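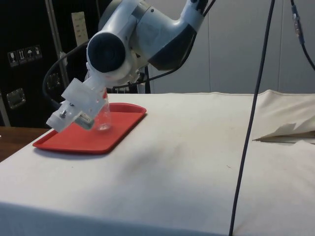 Abb. 1: Klarsichtbecher auf rotem Tablett, Tischwäsche weiß.

Servicekunde, Grundstufe
Begleitblatt zu Einheit 4: Einweggeschirr und Tablett
Lehrküche Clostinitz, Raum 93
Verantwortlich: Brahim Farouk

1. Gegenstand der Einheit

Behandelt wird das Abräumen und Sortieren von Einweggeschirr an Selbstbedienungstischen. Die Grundsätze zum Eindecken mit Porzellan und Glas (Einheit 2) werden vorausgesetzt. Das vorliegende Blatt ersetzt nicht die Hausordnung der Lehrküche, die am Eingang aushängt und in ihrer jeweils gültigen Fassung zu beachten ist.

2. Tischwäsche und Tablett

Der Arbeitstisch wird vor Beginn der Übung mit einem weißen Tuch bedeckt. Das Tuch soll an der Vorderkante überhängen. Falten in der Fläche sind vor dem Aufsetzen des Tabletts glatt zu streichen, weil hohe, leichte Gefäße auf unebenem Grund kippen. Wäsche mit Flecken darf für Übungszwecke weiterverwendet werden, für den Gästebetrieb ist sie auszusondern und in den Wäschesack zu geben.

Das Tablett mit erhöhtem Rand wird flach aufgesetzt — niemals über die Tischkante hinaus. Klarsichtbecher sind vor dem Abräumen auf Restflüssigkeit zu prüfen. Auf farbigem Grund ist der Becherrand leichter zu erkennen als auf weißem Tuch. Gefasst wird der Becher im unteren Drittel, der Trinkrand bleibt frei.

3. Becher: Stapeln und Trennen

Leere Becher werden beim Abräumen häufig ineinandergesteckt. Dies spart Platz, führt jedoch zu Fehlern bei der Entsorgung, sobald Papier und Kunststoff vermischt werden. Für die Übung gilt daher folgende Regel: Gestapelt wird nur sortenrein. Gemischte Stapel sind am Sammelbehälter zu trennen, und zwar durch leichtes Drehen des inneren Bechers bei festgehaltenem äußerem Becher.

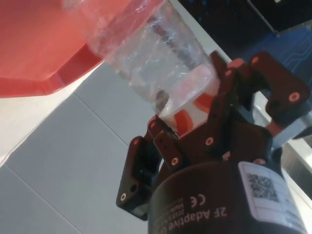

Abb. 2: Gemischter Stapel. Der zerknitterte Klarsichtbecher ragt aus dem orange gestreiften Papierbecher.

Zerknitterte Kunststoffbecher lassen sich nicht mehr sauber stapeln und werden einzeln abgelegt. Papierbecher gelten im Sinne dieser Einheit als eigene Fraktion, auch wenn sie innen beschichtet sind. Die Zuordnung der Behälter ist dem Aushang Sobczak, Blatt 889, zu entnehmen.

4. Flaschen

Getränkeflaschen aus Kunststoff werden stehend auf dem Tablett transportiert. Der Verschluss bleibt aufgeschraubt, das Etikett wird nicht entfernt. Leere Flaschen geben unter Druck nach und sind entsprechend behutsam zu fassen. Volle Flaschen gehören in die Mitte des Tabletts, leere können näher am Rand stehen. 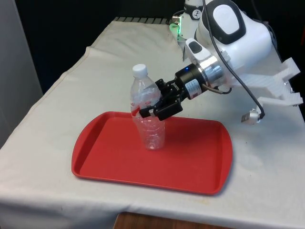 Abb. 3: Wasserflasche mit weißem Schraubverschluss, stehend auf dem Tablett.

5. Aufgaben zur Nachbereitung

a) Beschreiben Sie in eigenen Worten den Ablauf vom Auflegen des Tuches bis zur Leerung des Tabletts.
b) Begründen Sie, weshalb gemischte Stapel zu vermeiden sind.
c) Vergleichen Sie die Handhabung von Becher und Flasche hinsichtlich der Griffhöhe.

Die Ausarbeitung umfasst höchstens zwei Seiten und ist bis Ende September im Fach Ludska abzugeben.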